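Thursday, notebook 14, dye bench

Came in early, a bit after seven, because I wanted the madder vat sorted before the heat got going. July in this building is no joke. The windows on the yard side were already open, so somebody had the same idea, and there was coffee made, bless them. 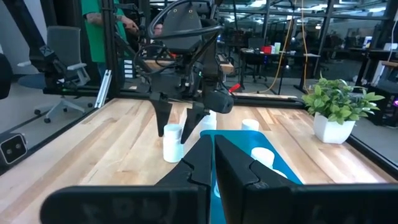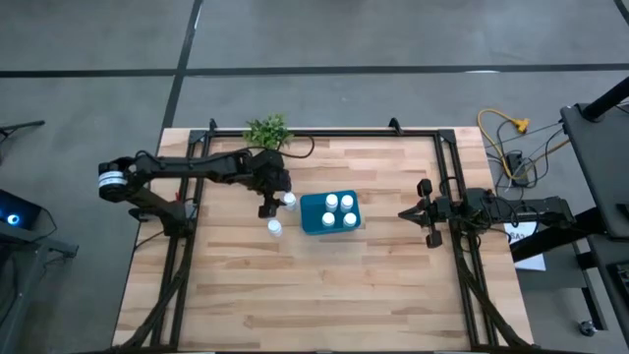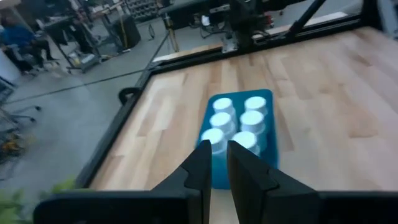

Wooden tabletop, three views. White bottles in the first, blue tray with the white cups in the last.

Now the madder. I left off on Tuesday's batch complaining that the red had gone brown on me, and I've been chewing on it ever since. Same roots from Aydoğan, same wool, same alum, and yet the skeins looked like old brick. Şengül Dağdelen stopped by and asked how hot I'd let it get, and of course I had let it get away from me while I was on the phone to Skavurville about the late fleece order (still late, they now say end of the month, we'll see). She thinks anything much over a gentle steam pulls the browns out of the root, and I've read the same in two of the old dye books on the shelf, so I'm inclined to believe the pair of them.

Today's batch, then: 477 g of wool, already mordanted, soaked overnight in the small sink. Madder at half the weight of the wool. Pinch of chalk, as our tap water is so soft. Brought it up very slowly and sat with it the whole time like a broody hen. It took nearly two hours to come up and I held it another hour after that, turning the skeins every so often with the long spoon.

Color at lunch: orange, and I was ready to be disappointed, but I left it in to cool and by three it had gone over to a real warm red - the kind I was after back in spring for the Cullosora blankets. Squeezed one skein out and hung it by the door, where the light is best. Very pleased! It will dry lighter, they always do, so I'm not promising anyone a match until I've seen it next to the blanket sample.

Kept the bath. There's surely a coral left in it, maybe a peach after that. Put it in the lidded pail, marked 27, and pushed it under the sink. Please don't pour it out.

Other bits. The Ivoneo scale is drifting again, reads 728 g on the test weight one minute and something else the next - use the old balance for alum until I've had a look at the battery contacts. Weld seed came up nicely in the back bed and wants thinning. Need more cotton ties, the good undyed ones, as the colored string bled a pink ring onto two skeins last time and I had to overdye them both.

Next: wash test on the red, one skein with the mild soap and one plain, and a strip in the window for fading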